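Summer hours and a new booking system at the Tiltow workshop

23 June 2021

The Tiltow workshop moves to summer hours at the start of July. Doors will open at 7 in the morning and close at 2 in the afternoon, and the evening sessions will stop until fall. The building gets very warm after lunch and last year most of the evening benches went unused in the hot months.

Bench booking is changing too. The paper sheet by the front door has been taken down. You can now book by phone or at the desk, up to 7 days ahead. We have 131 members at the moment, and under the old system the same few benches were being claimed weeks in advance. If you already had your name on the sheet for July, your booking has been copied over and you don't need to do anything.

Please cancel if you can't come. A bench that is still empty half an hour after the booked time will be given to whoever is waiting.

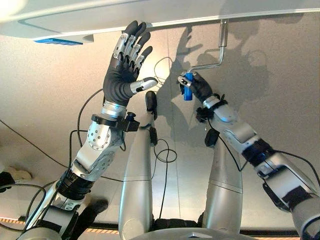 A robotic hand under a white panel.

Parking is the other thing people have been asking about. The Gorkport side of the lot will be closed for resurfacing during the first half of July. The Lavusov Street entrance stays open, but it is narrow and there is no room to turn a trailer. If you are bringing in lumber or anything long, call first and we will open the rear gate for you.

The lending shelf has been sorted and relabeled. It now holds 271 items, mostly hand tools and clamps, along with a good number of books on furniture repair. Two of the block planes are out for new blades and should be back before the end of July. Loans are still for two weeks – longer if you ask and the item isn't on hold.

Lockers need to be renewed by the end of this month. The fee hasn't changed. Anything left in a locker that hasn't been renewed will be boxed up and kept in the Kanagaratnam Room, where you can pick it up during opening hours.

The next newsletter will have the fall class list. Sharpening and basic chair repair are both coming back, and sign-up for those will be at the desk only.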